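Guides > Utstead Table Sets > Setting Up the Surface

3. Setting up the table, the board and the basket
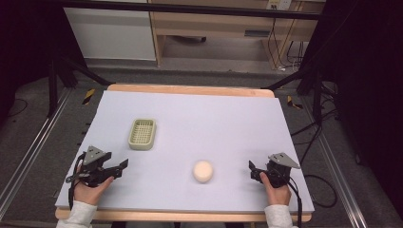

This section explains how to prepare the surface before you put any loose pieces on it. Please read all of it once before you begin. If the table is already assembled, you can start from step 1.

1. Wipe the table top with a dry cloth. Small crumbs under the foam board make a bump, and a ball will always find the bump.

2. Lay the foam board flat on the table. The board must not hang over the far side. A narrow strip of the wood may stay visible at the edges, this is normal.

3. Press the board with the open hand, from the center to the corners. If a corner stands up, turn the board over and leave it for 30 minutes with some books on it.

4. Place the small basket on the left part of the board. The long sides of the basket should run away from you, so that a short side is nearest to you.

5. Put the ball on the board, near the middle and closer to you than the basket. Let it go gently and wait until it rests.

Note: If the ball rolls by itself, the table is not level. Turn the foot under the lower corner until the ball stays in its place. On the Kelard table the feet turn by hand. On the older Vikik table you need the small key from the bag.

6. Check that the basket can be lifted straight up. It has low sides, so do not fill it over the rim.

CAUTION: Do not put hot cups or hot tools on the foam board. The foam becomes soft and the mark does not go away.

CAUTION: Keep cables away from the place where you stand. Lay them to one side and look at the floor before you step back.

Cleaning

Wash the basket in warm water with a little soap. The holes in the bottom collect dust, and a soft brush is good for this. Clean the foam board only with a damp cloth and let it dry lying flat. Never lean it on a heater.

Spare parts

Boards and baskets can be ordered from Schouten. Write the size of your table top in the order, because a board for the 85 cm top does not fit the smaller one. For questions about the feet or the key, please ask Milan Mertens.

Continue with section 4, Storing the loose pieces.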